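In Defense of the Stuff on the Floor
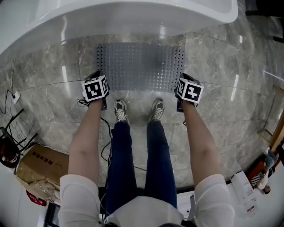

Gray marble, a rubber mat, a flattened box and the usual paper.

I have a theory that you can learn more about a room from its floor than from its shelves. Shelves are for company. The floor is where a cord goes when it has nowhere better to be, and where a cardboard box ends up once it's been squashed flat and somebody means to take it out on Monday.

My friend Ottilie Hubmann thinks this is a terrible theory. She's a clear-floor person. She once told me that a floor should have feet on it, furniture legs, and that's the end of the list (rugs are "under review," whatever that means). I love her apartment in Zaresberg, I really do, but I spent a whole November weekend there holding my coat because I couldn't figure out where a coat was allowed to be.

I'd like to speak up for the other side.

Take the flattened box. Every tidying book I've ever read wants it gone within the hour, and I get it, cardboard breeds. But a flat box is useful! You kneel on it to look under things, you slide it beneath whatever you're about to paint. I paid 16 dollars last year for a kneeling pad from Grundari and I still reach for the cardboard first.

Same with paper. A printed sheet on the floor looks like a mess, but half the time I put it there on purpose, right where I'm working, so I can read the next step without getting up. My brother-in-law Remo Frei builds shelving this way, pages fanned all around him like he's playing solitaire. He's very good at shelves.

Now, I'm not a monster, and there are limits. Cords are mine. I will happily step over a box for a week, but a black cord looping down from an outlet makes me nervous, and I'll go get a clip for it even in somebody else's house - ask Remo, he's found them. And polished stone needs a mat on it, one with those little raised dots. I grew up with shiny tile in the hallway and I have the elbow to prove it. Marble is gorgeous and catches every ceiling light in those long white streaks, and I'd still never walk across it in socks carrying soup.

What bugs me about the clear-floor crowd is that they talk as if a room has to be finished. Ottilie spent 605 dollars on a storage bench so the hall floor could be empty, and then the bench filled up, and now everything she needs is under something she doesn't. I have never once lost a thing that was lying on my floor.

So sweep, sure. Clip the cords, put down a mat. Then leave the box there until you're done with it, and if that takes until next week, I'm not going to say a word when I come over. I'll probably just want to know where to put my coat.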